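Hand-Held Gripper Pair, Station 5 – Setup and Upkeep
Minutes of the meeting held 30 April 2021

Present: Yae Wada (chair), Fraser Strachan (minutes), two operators from the morning shift, one technician from Carico
Apologies: the Wostedora site lead

1. Minutes of the last meeting
Accepted with one correction. The spare finger screws are kept in the Skullow drawer, second from the top, and were never moved to the wall rack.

2. Left gripper, slow return
The operators reported that the left gripper was slow to come back to fully open after a long run. Fraser took it apart and found grit in the slide and one finger screw overtightened. He cleaned the slide, put the finger back on and checked the travel by hand. It now opens to the same width as the right one. The technician asked that grease be kept off the slide from now on. Dry wipe only.

3. Finger change interval
The current rule is to swap both fingers at 2000 cycles. Yae asked if this was too early, as the last set came off with little wear. The technician would keep the rule for the right gripper, which does most of the cup work, and would inspect the left at the same point and swap only if the inner face is marked. Agreed. The log sheet needs a second column for this. Fraser to add it.

4. Cables
The right gripper lost its signal twice during one run. The cable was tested end to end and no break was found, but the connector at the gripper side was not fully seated. The cable is to run along the outer side of the wrist and be checked with a light pull before each session. One operator finds the cable stiff and would like a longer one. The technician will ask Ó Briain for a price on a longer lead. Discussion of ceiling routing was put off.

5. Marker plates
Plates are to be wiped with a dry cloth only. The spray cleaner left a film on the round marks and tracking dropped out near the far edge of the table. Yae has taken the spray off the supply list. If a plate is taken off for any reason, the full calibration has to be run again, even if the plate goes back in the same holes. It takes around 32 minutes and should be booked as downtime.

6. Start-of-session check
The order was agreed as follows:
Clear the tabletop and wipe it down.
Open both grippers fully and look at the finger faces.
Check that the finger screws are snug – hand tight plus a quarter turn.
Check both cable connectors.
Bring out the bin with a fresh liner and the basket.
Do one slow cup pick with the right gripper before the first recorded run.

An operator asked if the open check could be done over the bin to save time. Yae prefers bare wood, as a loose screw is easier to find there. No change.

7. Pictures for the station sheet
The following two go on the printed sheet.
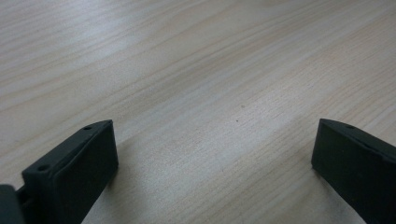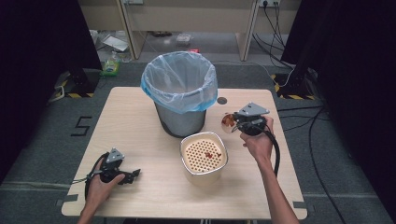 First picture: gripper open over bare tabletop. Second picture: both grippers in hand, cup held in the right one.

8. Actions
Fraser – second column on the log sheet; print the new check order.
Yae – book the next calibration slot; order finger screws.
Carico technician – price for the longer lead; send the current drawing of the finger mount.

9. Any other business
The finger mount will be reviewed in September. The date of the next meeting will be sent by email.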